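Velten votes to lift clothesline ban in Trilberg

May 29, 2021

Residents of the Trilberg subdivision will be able to hang their washing outside from October, after Velten council voted to strike out a rule that has kept clotheslines out of the neighbourhood's yards and balconies since the first houses were sold.

The vote was six to two. It changes the town's property standards bylaw and overrides a clause in the Trilberg sale agreements that prohibited "any line, rack, pole or other apparatus for the airing or drying of laundry" where it could be seen from a street, a path or a neighbouring lot. In practice, residents have said, that meant everywhere, as most of the back yards in Trilberg face either a walking path or the storm pond.

The subdivision has 324 homes, a mix of detached houses, row houses and two low apartment buildings on Rebane Road. The clause was written by the developer, Iveo Homes, and has been enforced by letter. Council heard that most of the letters went out in the warmer months and that a first letter carried no penalty. A second one could bring a charge of $100, added to the yearly fee that owners pay for snow clearing and upkeep of the paths.

The town has no record of how many of those charges were collected. Iveo did not supply a figure when staff asked for one in the winter.

What the new rule says

The bylaw will treat a clothesline the same way the town treats a garden trellis. It can go in a back yard or side yard without a permit. It can't go in a front yard, and it can't be fastened to a town tree, a light pole or a fence that belongs to the town. Lines must be kept clear of overhead wires.

Posts set in the ground can be up to two metres high. Pulley lines running from a back door or deck to a post are allowed at a greater height, as long as the line doesn't cross the lot line. Staff said they had been asked several times whether two neighbours could share a line over a fence. The answer for now is no, although a councillor asked for the question to come back next year.

Balconies were the harder part. The first draft, which went out for comment in the winter, left them out altogether. Tenants and owners in the Rebane Road buildings objected, and the version passed this week allows folding racks on any balcony, provided nothing hangs over the railing. Lines strung between balcony posts will need the approval of whoever manages the building.

Nothing in the bylaw requires a landlord to put up a line or give tenants yard space for one. A motion to add that for buildings with a shared lawn failed for lack of a seconder.

How it came up

The matter reached council through a petition left at the town office and the library. It asked for an end to the clause "in Trilberg and in any new subdivision to come." The second half of that request has also been met: sale agreements in Velten will no longer be able to include a clothesline ban, and any that do will have no effect once the bylaw is in force.

Cost was the point raised most often in the letters attached to the agenda. Several people wrote about their winter power bills. Others said they had bought in Trilberg without reading the clause closely and learned of it when they put up a line and got a letter. One couple wrote that they had been drying sheets over the stair rail and towels on the shower rod, and that the basement had begun to smell of damp. A tenant on Rebane Road wrote that the laundry room there is busy every evening and that she has gone to bed with a wet load still waiting in the basket.

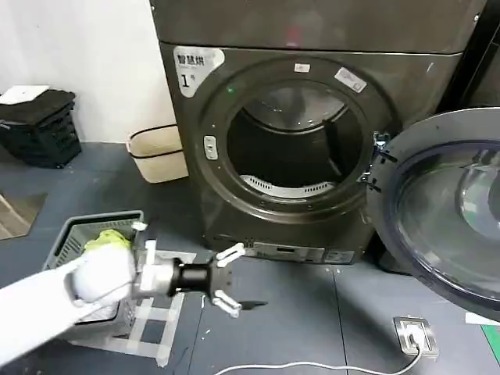
Hannelore Tanner told the meeting that she had nothing against dryers and would go on using hers from November to April, but that she could see no sense in running one on a hot, windy afternoon with an empty yard outside the door. She said she had lived with a line at every other address she'd had, in town and out of it, and that no neighbour had ever complained to her about the sight of a pillowcase. She asked council to leave the balconies in, and to bring the rule in sooner than October if it could.

It could not, according to the town clerk. The sale agreements are registered against each lot, and owners have to be given written notice before the change takes hold. Those notices will be mailed over the summer along with the regular tax bills to save on postage. Until then the old clause stands, but the town has asked Iveo to send no more letters. The company replied in writing that it would "take the request into account for the balance of the season."

The case against

The two councillors who voted no gave different reasons. One said she supported clotheslines and would have voted for the draft without the balconies, as she expected complaints between upstairs and downstairs neighbours over dripping. The other said people had signed an agreement and that the town should be slow to undo private contracts. He asked what other clause would be next, and mentioned the rules on shed colours and on parking trailers in driveways.

The town's lawyer said the change was narrow. It touches the drying of laundry and leaves the rest of the Trilberg agreements as they are, including sheds, fences, trailers and satellite dishes.

Iveo's written submission ran to a page. It said the clause had been included "to protect the appearance and resale value of the neighbourhood" and that buyers had been made aware of it. The company did not send anyone to speak. It has sold all of its lots in Trilberg but still manages the paths, the entrance sign and the plantings around the storm pond under a contract with the owners, and that contract comes up for renewal next year.

A handful of letters from residents also asked council to keep the ban. Some worried about lines left up all winter with clothes-pegs on them, or posts put in badly and left to lean. One asked for set hours, with nothing to be hung out on holidays. Staff looked at set hours and advised against them, saying the town has one bylaw officer and that her time in summer goes mostly to dogs, noise and tall grass.

Posts that are leaning or broken will fall under the existing rules for fences and sheds. The owner gets a notice and a period to fix the problem.

Older parts of town

Most of Velten will notice no difference. The older streets below the rail line have never had such a rule, and pulley lines are common there. The exception is the row of brick houses by the mill, where the heritage guidelines discourage fixtures that can be seen from the front. The new bylaw doesn't alter those guidelines, but staff said a line in the back garden of a mill house has never been refused.

The mobile home park on the south side is private land and sets its own rules. Its manager told town staff that lines are allowed there and always have been.

What owners should do now

Trilberg owners don't need to apply for anything. Anyone who wants to set posts in the ground is asked to have the buried gas and power lines marked before digging, as they would for a fence. The lots on the pond side also have a drainage strip along the back that has to be kept clear, and posts can't go in it. A map of the strip will be included with the notice in the mail and can be looked at before then at the town office.

Owners who paid a charge under the old clause have asked if they will get their money back. The town says it never received any of that money and that the question is one for Iveo. The company's submission didn't mention refunds.

Tenants on Rebane Road are advised to speak to their building manager before putting anything up that needs a screw or a hook. A folding rack on the balcony floor will need no one's permission once the rule is in force.

The full text of the bylaw is posted at the town office and at the library, and copies can be mailed on request. Written questions can be left in the drop box by the side door. Council will hear a staff report on any complaints after the first full summer, and the shared line question is to be dealt with at the same meeting.

Also at this week's meeting, council approved the repaving of the arena parking lot, put off a decision on the boat launch fee, and agreed to extend library hours through the summer.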